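Two fingers and a box of odds and ends: a chat with Folke Aasen about the Clarton hand gripper
27 Oct 2024

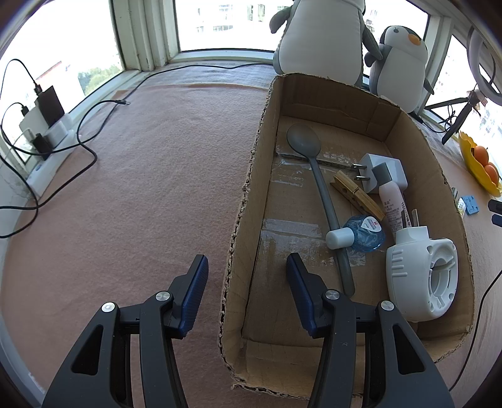

Why a hand-held one?

I'd been wanting to talk to Folke since February, when Prindilia started renting out the Clarton by the month. He looks after the kits there, and he's very easy to get going!

"People want to show a robot a job before they buy the robot," he told me. "So you hold the gripper yourself and do the picking."

The rental is $623 for 30 days, with 2 sets of finger pads in the case (the ribbed ones, dark blue). I asked what he tells new customers to practise on. "Whatever's in your drawer. A spoon, a clothespin, a charger. Spoons are horrible — they lie so flat."

What goes wrong?

Mostly the pads, he says. A spare set from Hubáček is $134, and I did grumble about that. Folke laughed. "Wipe them down and they'll last you. Tape residue is what kills the grip."

He'd also like a softer trigger spring, and Grunthorpe is working on one. My own hand was pretty sore after an afternoon with it, so I'm all for that.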